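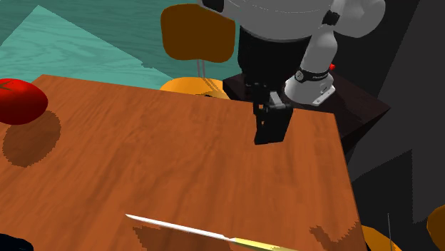 遠隔操作で包丁をつかませる練習の記録

2023年5月21日

3月から、シミュレータの中のロボットアームを手元のコントローラで動かして、手本のデータを録っている。先週で一区切りついたので、忘れないうちに書いておく。自分用のメモに近い。

使っているのはGoranceというシミュレーション環境で、操作の入力と記録はOrnbyという小さいツールに任せている。Ornbyはコントローラの位置と向きを読んで、アームの手先の目標姿勢に変換して送るだけのものだ。設定ファイルが一つと、起動用のスクリプトが一つ。画面はほとんど何も出ない。録画中かどうかがターミナルの一行でしか分からないのが困るが、慣れた。

場面は木のテーブルの部屋を使った。テーブルの上にトマトと包丁が出る。周りにオレンジ色の椅子があり、床は青緑色で、その上に少し明るい色の四角い敷物のようなものがある。部屋の中身は作業には関係がないので、ほかの部屋に変えてもよかったのだが、最初に録り始めたのがここだったのでそのまま続けている。

課題は三段階にした。包丁の柄をつかむ。持ち上げる。トマトの手前まで運んで止める。切るところまではやらない。切断の処理は別に作らないといけないし、そもそもつかむところで手こずると分かっていたので、そこで区切った。

録った手本は全部で102本。使えると判断して残したのが86本。捨てた16本のうち11本は包丁をつかみそこねたもので、残りは運ぶ途中でテーブルに当てたり、録画の開始を忘れて途中から録っていたりしたものだ。失敗を全部捨てるのがいいのかどうかは、あとで書く。

■コントローラの持ち方

最初の何本かは、アームが思った方向に動かなくて時間を食った。手首を右にひねると、画面の中のグリッパが少し遅れて回る。遅れは小さいのだが、こちらがそれを待てずにさらにひねるので行き過ぎる。戻すとまた行き過ぎる。再生してみると、手先が細かく左右に揺れている手本ばかりになっていた。

手本が揺れていると、学習したほうも揺れる。これは前にBoateng(去年いじっていた積み木の課題の名前)で経験していたので、揺れた手本は早めに消して録り直した。

直し方は単純で、肘を机につけた。それから位置の倍率を下げた。手を大きく動かしてもアームは少ししか動かない設定にすると、つかむ直前の微調整が楽になる。かわりに遠くまで運ぶときに腕が足りなくなるので、ボタンを押している間だけ追従を切る機能を使う。マウスを持ち上げて置き直すのと同じ要領だ。押して、手を戻して、離す。このときに手首の角度が変わっていると、離した瞬間にグリッパが跳ねる。跳ねないように、Ornby側で追従を再開した時点の姿勢を基準に取り直すようにした。数行の変更で済んだ。最初からそうしておけばよかった。

■高さが分からない

いちばん困ったのは奥行きと高さだった。画面は平面なので、黒いグリッパの指がテーブルからどのくらい浮いているのか、見ただけでは分からない。下りていると思って閉じると空を切る。まだ浮いていると思って下ろすとテーブルを押す。

頼りにしたのは影だった。この環境の影はふちがギザギザしていて、きれいなものではない。トマトの影などは本体よりずっと大きく落ちている。それでも、物と影がどのくらい離れているかを見れば、高さの見当はつく。トマトと包丁は置いてある場所が決まっているので影も動かないが、アームの影は動く。下ろしていくと指先と影が近づいてきて、重なりそうなところで止める。

影が見えない角度もある。アームの影が物の影と混ざってしまうと、どれがどれだか分からない。そういうときは視点を切り替えて横から見る。ただ、切り替えるとコントローラの前後左右と画面の前後左右がずれる。頭の中で向きを直しながら動かすことになり、疲れてくると間違える。結局、視点は一つに決めて、切り替えるのは止まっているときだけ、という約束にした。動かしながら切り替えると、ほぼ毎回変な方向へ行く。

手先のカメラの映像も小窓で出せる。これは高さよりも、柄に対して指がまっすぐ入っているかを見るのに使った。ただし小窓を見ていると全体を見なくなるので、長くは見ない。

■包丁の柄

包丁は刃が白っぽい銀色で、柄が黄色い。木目のテーブルは橙色がかった茶色なので、刃はよく見えるのに、柄のほうは思ったより紛れる。操作している側としては柄こそよく見たいのに、目が刃に行ってしまう。

柄をつかむには、指を柄の向きに対して直角に合わせないといけない。包丁は斜めに置かれている。場面を初期化するたびに角度が少し変わるようにしてあるので、毎回合わせ直しになる。合わせ方が甘いと、閉じたときに柄が回って、包丁が指の間で斜めになる。それでも持ち上がることは持ち上がる。持ち上がるのだが、運んでいるうちにずり落ちる。

つかみそこねの11本は、ほとんどがこれだった。持ち上がった時点で成功だと思って気を抜いていた。

対策として、つかんだあと、ほんの少しだけ持ち上げて一度止めるようにした。ここで傾いていれば下ろしてやり直す。やり直しも一本の手本の中に入れた。最初は、迷いなく一度でつかんだものだけを手本にするつもりだった。しかし、きれいな手本だけで学習させると、つかみそこねたあとに何をするかをモデルが知らないままになる。空のグリッパを閉じて、そのままトマトのところまで運んでいく。見ていて少し情けないが、教えていないのだから当然だ。

やり直し入りの手本を混ぜたあとは、空振りしたらもう一度下りてくる動きが出るようになった。毎回ではない。二度空振りすると、やはり何も持たずに運んでいく。二度やり直す手本は録っていない。

柄のどこを持つかも決めておく必要があった。人間なら刃に近いところを持つが、指が太い板のような形なので、刃に近すぎると指が刃の根元にかかる。シミュレータの中なら指が切れるわけでもないし、それで何か壊れるわけでもないのだが、接触の計算が不安定になって包丁が震えることがある。真ん中より少し後ろを持つことにした。後ろすぎると先が下がる。これも何度か録ってから決めたので、初めのほうの手本は持つ位置がばらばらだ。消すかどうか迷って、消していない。

■一本の長さ

残した86本の長さを平均すると19秒だった。録り始めのころはもっと長く、途中から短くなっている。うまくなったということだが、データとしては困る面もある。前半の手本はゆっくりで、後半の手本は速い。同じ場所で違う速さの見本が混ざる。

学習に入れる前に、動いていない区間を切り詰めた。つかむ前の迷っている時間が長い手本では、その間ずっと「何もしない」という見本を与えていることになる。実際、何も手を加えずに学習させたら、包丁の上で止まったまま動かないモデルができた。手本を見返すと、自分がまさにその位置で毎回止まって高さを確かめていた。よく似ていた。

止まっている区間を全部削ると、今度は確認のための一時停止まで消える。つかんだあとに少し持ち上げて止める、あの動きだ。しきい値を変えて何通りか試し、グリッパが閉じた直後の停止だけ残すことにした。自動でやるのは諦めて、グリッパの開閉の時刻を見て、その前後だけ別扱いにしている。乱暴だが、このくらいの本数ならこれで足りる。

■腕を直接持って教える方法との比較

職場のFidisholmという実験用の一角には本物のアームがあって、そちらでは腕を直接手で持って動かす教え方もやったことがある。モータの力を抜いて、人が手先を握って動かし、その軌道を記録するやり方だ。

手で持って動かすと、奥行きの問題はなくなる。目の前にあるのだから当然だ。つかむ位置も一度で合う。一方で、人の手や体がカメラに映り込む。映り込んだ映像でそのまま学習させるわけにいかないので、軌道だけ録って、あとで人がいない状態で再生し、映像を録り直すことになる。手間は倍かかる。再生したときに物の位置が少しでもずれていると、そこで失敗する。

それと、腕は重い。力を抜いてあるといっても、向きを変えるときには引っかかる感じがあり、長くやると肩にくる。関節の多い腕だと、手先は思ったところに行っても肘が妙な方向に出ていて、再生すると台にぶつかりそうになる。もう片方の手で肘を押さえながら動かすことになり、そうすると今度はグリッパを閉じるボタンを押す手がない。足で踏むスイッチをつけてもらって解決した。

遠隔操作のほうは、映像に人が入らない。録ったものがそのまま使える。シミュレータなら場面の初期化も一瞬で、失敗しても包丁が床に落ちるだけだ。本物の包丁をロボットに持たせて練習する気にはなれないので、この課題に限ればシミュレータで始めてよかったと思う。

ただ、手応えがない。つかんだかどうかが指先に返ってこない。コントローラを振動させる設定はあるが、テーブルに触れても包丁に触れても同じように震えるので、途中で切った。

■記録するもの

今回録っているのは、関節の角度、手先の位置と向き、グリッパの開き、カメラの映像、それから物体の位置だ。物体の位置は学習には使わない。本物では手に入らないからだ。あとで失敗の原因を調べるときにだけ見る。これが役に立った。映像では柄をつかんでいるように見えるのに、包丁の向きの数字を見ると閉じた瞬間に回っている、ということがよくあった。

手先の目標と、実際の手先の位置は、両方残しておいたほうがいい。初めは実際の位置だけを録っていた。テーブルに指を押しつけている場面で、目標はテーブルの下にあるのに実際の位置はテーブルの上、ということが起こる。実際の位置だけを手本にすると、押しつける力の情報がなくなる。逆に目標だけだと、動きの遅れが分からない。途中で両方録るように変えたので、ここでも前半と後半でデータの形式が違う。読み込みのときに、足りないほうを空欄にして合わせている。

ファイル名には通し番号だけを付けた。日付や条件も入れたくなるが、長くなるほど打ち間違える。条件は別の表に書いた。この表をつけ忘れた日が一日あり、その日の分は映像を見て埋め直した。

■休みの取り方

続けて録ると後のほうほど雑になる。自分では気づかない。集中が切れるとまず速くなり、次に確認の停止が抜け、それからつかみそこねる。再生すると順番まで見える。

それで、途中からはタイマーをかけて、鳴ったら録っている途中のものが終わり次第やめるようにした。やめたあと、その場で全部再生して、残すか捨てるかを決める。翌日にまとめてやろうとすると、なぜその動きをしたのか思い出せない。特に、やり直しを入れた手本は、わざとやったのか失敗したのかが自分でも区別できなくなる。

■次にやること

トマトの位置をもっと動かす。今はテーブルの片側に寄せて置いてあるだけで、包丁を運ぶ方向がだいたい同じになっている。このまま学習させたモデルは、トマトを見て運んでいるのか、いつもの方向に運んでいるだけなのか区別がつかない。トマトを反対側に置いて一度試したら、元の場所へ包丁を運んでいった。トマトは見ていなかったことになる。

椅子の位置も変えてみるつもりだ。関係ないはずのものを動かして結果が変わるなら、そこを見ているということだから、早めに知っておきたい。

それから、二度やり直す手本を録る。わざと空振りするのは意外に難しい。柄のすぐ横に下ろして閉じるだけなのだが、手が勝手に合わせてしまう。

Ornbyの録画中の表示は、画面の隅に色が出るように直した。これで録り忘れは減ると思う。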